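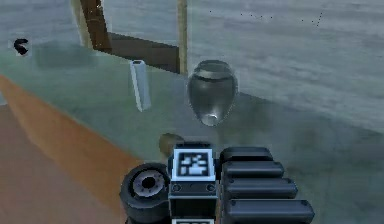 Where Should the Robot Look From? Camera Views and Clutter in a Simulated Kitchen
Spring project report, Robot Learning Lab course, Brodley

What I wanted to find out

When I signed up for this project I had one pretty simple question. If you train a robot to reach for a thing on a counter, does it do better when it only sees through the camera near its own gripper, or when it also gets to see the room from somewhere else? Everybody in the course had an opinion (mine was "more cameras, obviously") and I couldn't find an answer for the kind of messy, shiny, slightly weird rooms that our simulator makes. So I decided to test it myself and got Cremilda Moura to agree to be my advisor, which mostly meant she asked me "how do you know?" every week until I did.

Everything here happened in simulation. I never touched a real arm. I used Nutska, the simulator our lab already had installed, and a small policy network called Loltus that an older student left behind with a surprisingly nice readme. I didn't change the network at all apart from the part where the camera images come in.

The setup

The room has plank-textured walls, a long counter with a shiny top, and a table. Small objects get put on both. The task is always the same: the robot is given the name of an object, and it has to move the gripper to it and stop close enough that closing the fingers would make sense. I didn't score the grasp itself. I tried for a while and spent most of February fighting with contact settings, and Cremilda finally talked me into cutting it. Best advice I got all semester!

I compared 3 versions of the policy. The first gets the gripper view only. The second gets the gripper view plus one view that stays put for the whole episode. The third gets the gripper view plus a second view that is moved to a new random spot at the start of each episode. I trained all of them on the same 2000 demonstrations, which come from a scripted planner that knows where everything is and therefore cheats.

For the moving view I sampled the height and the angle separately, and then threw out any view where the target object wasn't showing at all. I did not throw out the ones where it was tiny or half out of view. I went back and forth on this a lot. In the end I figured that if a camera is badly placed in somebody's kitchen, the robot is going to have to live with it, so the policy may as well see that early.
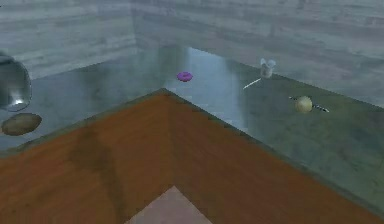
The counter gave me the most trouble by far. Its top is glossy, so it picks up pale patches of light from the walls, and those patches shift as the view changes. A see-through glass close to the back wall can almost vanish. A purple doughnut, on the other hand, is hard to miss, and I think I could have trained a toaster to find it. My first results looked fantastic until I noticed that my test list was full of brightly colored things. I rewrote the list so that clear, white and brown objects came up as often as the colorful ones, and all the scores dropped. That was a sad Saturday, but the numbers after that are the ones I trust.

I also made a rule that an object counts as reached only if the gripper is closer to it than to anything else. Without the rule, the policy could hover in the middle of a cluster and collect credit for whatever was nearby.

The table

The table was supposed to be the easy half. The top is matte, so there's hardly anything to confuse the network in the way of reflections, and the lighting in the room is soft enough that shadows don't get in the way either.

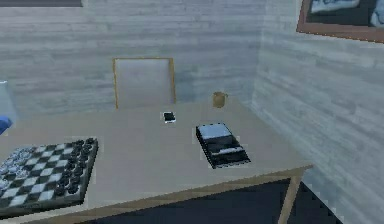 Figure: Table side of the room, with the chessboard at left and the tan cup toward the back wall.

What made it harder than I'd planned was the chess set. I hadn't thought about it at all when I picked the layout. None of the pieces were targets, they were just there as clutter, but the gripper-only policy kept drifting toward the dark ones whenever I asked for the phone. I think what's going on is that from up close, a dark glossy patch is a dark glossy patch, and the gripper view has nothing else to compare it to. With a second view the drifting mostly went away. I checked this by removing the board and running the phone episodes again, and the gripper-only policy got much better, so I'm fairly confident the pieces were the problem (though I only did this for the phone, and I should have done it for the black recorder too).

Results

The policy with the moving second view did best. It reached the right object in 70 percent of the test episodes. The fixed-view policy came in behind it, and the gripper-only one was last. The order stayed the same when I looked at the counter and the table separately. I repeated the training with 7 random seeds, and the gap between first and last showed up in every one of them. The gap between the two second-view policies did not! With some seeds the fixed view won by a hair. So please read that one as "probably."

The thing I find most interesting is how they fail. The gripper-only policy tends to commit to a wrong object early and go there in a nice confident straight line. The moving-view policy is more likely to hesitate, wobble around between two candidates, and run out of time. In the score they both count as a miss. If I were standing in that kitchen I know which one I'd prefer.
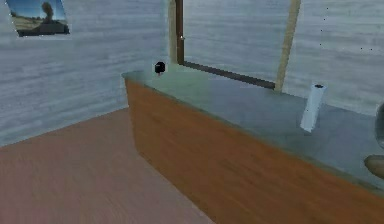 Something I didn't handle well is far-away targets. If the second view looks down the length of the counter, anything at the other end shrinks to a handful of pixels, and the network works on pretty small images to begin with. Small dark objects at the far end were reached less often than the same objects up close, with all of the policies. I tried feeding in bigger images for one run and it looked promising, but training got so slow that I had to stop it before it finished, so I'm leaving it out of the results.

What I'd change

First, I'd pick the test objects before looking at any results, and write them down. I lost a lot of time to the doughnut problem.

Second, I'd use more than one room. All of my training and testing happened in the same place with the same plank walls, and I can't say whether the policies learned to find objects or learned this room really well. Cremilda brought this up at our second meeting, and I said I'd get to it, and I didn't.

Third, I'd like to put the gripper model through a swap. I used the Sepp gripper the whole way through, and its dark fingers are in the wrist view all the time. Maybe the drifting toward dark chess pieces has something to do with that? I have no evidence either way, but it would be an easy thing to check by changing the color and running the phone episodes again.

My scripts and the seed list are in the course folder under my project name, along with the older student's readme, which I've added a few notes to. If you pick this up next year, start with the contact settings note before you try to score grasps.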